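A winter of using less

I started keeping a proper note of our electricity in December, after Denise Dobson at work told me her bill had gone down and mine had gone up. We live in the same kind of house, so I had no excuse.

Our usage for the past year came to 2,298 units. I wrote that on the back of an envelope and stuck it to the fridge.

The tumble dryer

I stopped using it, apart from towels. Clothes go on a rack in the spare room with the door shut and the window open a little. Shirts take a day and jeans take two. The room smells fine.

The old freezer

We had a second freezer in the garage with bread and a bag of peas in it. I switched it off in the second week and gave it to Zachary Lapointe, who needed one for his allotment fruit. I'm not sure that counts as saving, but it is off my meter.

Second-hand first

I also said I would buy nothing new for the house until spring. So far I have spent £30, most of it on a lamp and a wool blanket from the reuse shop in Ackroyd. Books come from the library or the swap shelf at the station, and go back when I've read them.

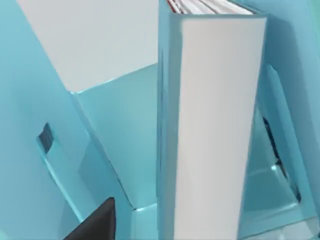

A book and what may be a bit of shelf.

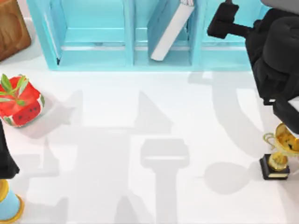 What I'm doing next

The loft hatch is draughty, so that gets a foam strip this weekend. After that I want to look at the hot water timer, which has been set to come on twice a day for as long as we've lived here. I'll put the new meter readings up when I have them.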